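Mudgway Open Day (robotics)

The Mudgway Open Day is a yearly public demonstration of robotic handling held at the Kirkico works in Vumville. It is run by the company's automation group and is open to trade students, local manufacturers and members of the public. The event takes place on a Thursday in June and takes its name from Mudgway, the hall in which it was first held.

History

The open day began as an evening tour for apprentices from the Flistby training centre. Attendance at the first was 215. Rajeshwari Raju, then a controls engineer at Kirkico, organised the early tours and wrote the handout still given to visitors. The program was later moved to the daytime and extended to 6 stations, and the most recent attendance was 562. A proposal to shift it to Flistby was dropped over parking.

Program

Doors open at 9 a.m. Visitors are taken through in groups and spend a short period at each station. The order has changed little over the years: safety briefing, conveyor sorting, palletising, simulation, gripping and a question period with the engineers. Children under 12 must be accompanied by an adult. Closed shoes are required on the works floor, though not in the simulation room.

Simulation room

The simulation station was added at Raju's suggestion, replacing a slide talk. Grasping tasks are run in a rendered environment and shown on a large screen, with a staff member explaining how the approach path and finger spacing are set. The objects used are mostly household and workshop items, among them wooden boards with a cut-out handle hole. Visitors may alter the grip position from a desk at the side and run the task again.

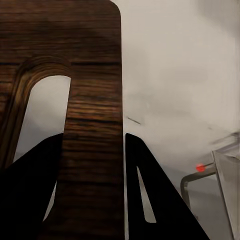 Each run is limited to 5 minutes so that every group gets a turn. Results are not scored, but the settings chosen are saved and a printed copy is available at the front desk on request. In recent years this has been the busiest part of the day – queues of over an hour were reported once – and a booking sheet is now used.

See also

Kirkico
Vumville industrial estate
Flistby training centre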